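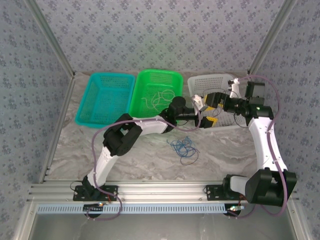 Pump log and house notes, Toltham, April

6.10 am. Pressure at the kitchen tap down again. Gauge on the tank outlet reads normal, so the loss is on the house side. Shut the isolating valve, waited, opened it, no change. Filter housing next.

The cartridge is the pleated sort, rated for 2000 litres on our water according to the shop in Cornness, and the meter says 3165 have gone through since I fitted it. That would do it. Pleats were grey-brown right down to the core. Fine silt, no grit. I put the last spare in, bled the air at the laundry tap and wrote the meter reading on the housing in marker. Flow back to what it was in summer.

Ordered 4 more cartridges. The Ploment ones are dearer and have a wider sealing face, and I want to see if the weep at the lid stops. It has dripped ever since I overtightened the old O-ring. Silicone grease helps for a week or so.

10.30 am. Gutters on the south side. Leaves mostly at the downpipe end, packed hard. Cleared by hand, then flushed with the hose. The leaf guard has lifted along one length where the screws have pulled out of the fascia. Refixed with longer screws, stainless. The fascia timber is soft at the corner joint, a screwdriver goes in a few millimetres. Not urgent but it will want cutting out before winter, and the paint has gone powdery over the whole run, so that might as well be done at the same time.

First flush diverter emptied. It holds too little for the roof area and I have known this for two years. The silt in the filter is coming from there, I would think. A longer standpipe would fix it. Measured the drop: enough room for another 400 mm of pipe if I move the bracket down and put the slow-release outlet on the other side, clear of the path.

1 pm. Rain started while I was up the ladder, so came in and did the drawings for the diverter. Pipe, one coupling, two saddle clips, screw cap, a new ball if the old one has gone oval. Solvent cement is probably set solid in the tin.

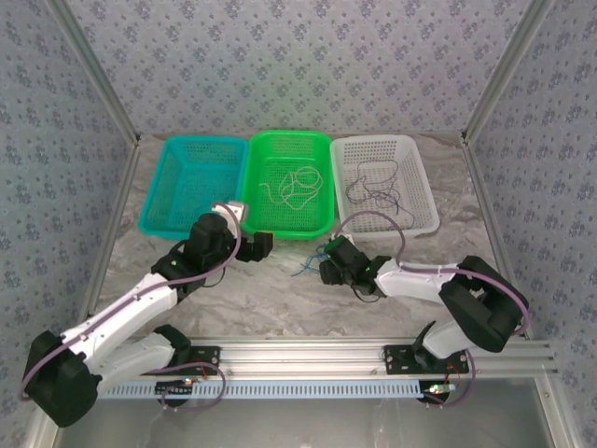 Baskets on the marble-patterned top, green one in the middle.

3.45 pm. Solvent cement was set solid in the tin. Added to the list. Couldn't find the thread tape either and used the last of the wide roll on the laundry tap, which has needed doing since the Nepia job.

Rain eased off at four. Went out to look at the overflow. It runs clear of the slab now that the trench is deeper, though the gravel has settled and needs topping up near the fence. Tank is at the third rib from the top.

8 pm. Checked the filter lid again. One drip in the time it took to boil the kettle. Put an ice cream container under it. Reading tonight goes in the back of the book with the others. Must ring Cornness about the saddle clips before they shut for the long weekend.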